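# Packing bench automation, Edthorpe: progress report

Nov 28, 2018. Prepared by Hyun-seo Moon for Luzius Schwaiger.

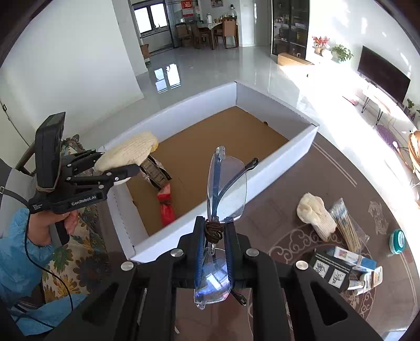
The period since May has gone mainly on small mixed goods, which make up most of what comes back to Edthorpe and most of what people complain about handling. Larger cartons were covered in the first report and nothing has changed there.

## Where we are

We now have 484 usable demonstrations of sorting and boxing, recorded by our own staff with hand-held grippers. The target for this stage was met without overtime. Ro-un Won checks each recording before it goes to Rothe for training, and those that fail are done again by the same person where possible.

Soft items remain the weak point. Gloves and other knitted things fold over the side of a box or catch on it, and the arm on trial lets go too early. Glasses are slow for a different reason: there is very little to hold and the grip has to be right first time. Shiny wrapping confuses the item recognition under strong light. Gallov has been told about all three and has sent softer pads for the gripper jaws, which we have not fitted yet.

Boxes and stiff packets are in better shape. In the last full trial the arm placed 93 of them without a person stepping in.

## What it changes for staff

No posts have been lost and none are planned to go in this stage. Four people have moved from packing to recording for part of each shift. They asked for shorter turns, as the grippers are tiring on the wrist, and turns are now up to 30 minutes with a change of task after.

Byung-chul Lim reports that the packers want to know what their grade will be once the arm is in daily use. We can't answer that at present. It was raised in May as well and I would like it settled before the next stage starts - it comes up at every shift meeting and it is affecting who puts their name down for training.

Byung-chul Shim has rewritten the bench instructions in plainer language. The old version assumed people knew the Nodero screens, and the newer starters did not.

## Next stage

- Fit the softer pads and repeat the glove and glasses tasks
- Move the trial bench away from direct sun
- Train two more packers to check recordings, so it doesn't all rest with Ro-un
- Agree grades with personnel

Spending is within budget. The one item I expect to go over is spare gripper parts, and a revised figure will follow when Gallov confirms prices.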